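How a robot learns a job from a person

A robot arm does not know how to plug in a cable. It has motors that can turn, and it has a computer that can tell the motors when to turn. Somebody still has to work out which motors should move, how far, and in what order. This page explains one way of doing that. It is called teaching by demonstration.

Two ways to show a robot

The first way is by hand. The motors are set so that they hold up the weight of the arm but do not resist a push. A person takes hold of the arm and guides it through the job. Sensors in each joint measure the angle of the joint while this happens. The computer saves the angles.

The second way is by remote control. The person does not touch the robot. They move a controller, and the robot copies the movement. At Prorow, the workshop where our examples come from, the controller is a small arm with the same joints as the big one. When Zewditu Degefa bends the elbow of the small arm, the elbow of the big arm bends too. The small arm is called the leader. The big arm is called the follower.

What gets saved

One complete try at a job is called an episode. During an episode the computer saves two kinds of information: what the cameras saw, and where the joints were. At Prorow it saves both 30 times every second. An episode that lasts 6 seconds has 180 sets of measurements in it.

The two kinds of information have to match in time. If the pictures are late, the robot will learn to close its fingers at the wrong moment.

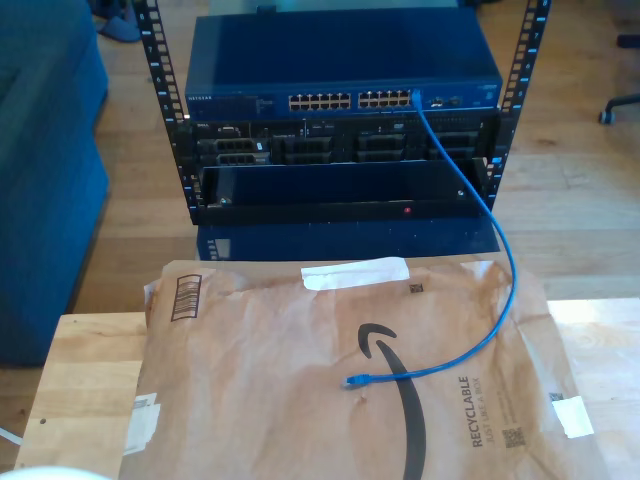
Network cables are a good test job. The plug on the end is small, and it fits into its socket only one way up. A plastic clip on the plug locks it in place. The cable is a harder problem than the plug, as it bends when it is moved and seldom bends the same way twice. A robot that repeated one saved movement exactly would miss the plug if the cable had shifted by the width of a finger.

Why one try is not enough

For this reason the person repeats the job many times. Dalibor Koubek, who plans the lessons, asks for 100 episodes before the first test. The start of each one is a little different. The plug may point left or right, or lie closer to the robot or farther away. If the robot still makes mistakes, he asks for more, up to 300.

A program then looks for the pattern that links the pictures to the movements. The team's program is called Lemma. This step is called training. After training, the robot should be able to look at a cable in a new position and choose a movement that suits it.

Mistakes are useful too. Sometimes the person misses the socket, backs up a little and tries again. Those episodes are kept and labelled, so the robot has a record of how to recover.

Try it yourself

You need a partner, a blindfold, a cup and a table. Your partner is the robot and wears the blindfold.

Put the cup on the table. Gently guide your partner's hand to the cup and back again. Do this five times with the cup in the same spot. Ask your partner to reach for it without your help.

Now move the cup to a new spot and ask them to try again. Write down what happened. Then take off the blindfold and repeat the test.

Words to know

Joint: a place where a robot arm can bend or turn.
Leader: the arm a person moves.
Follower: the arm that copies the leader.
Episode: one complete try at a job.
Training: using a computer program to find the pattern in many episodes.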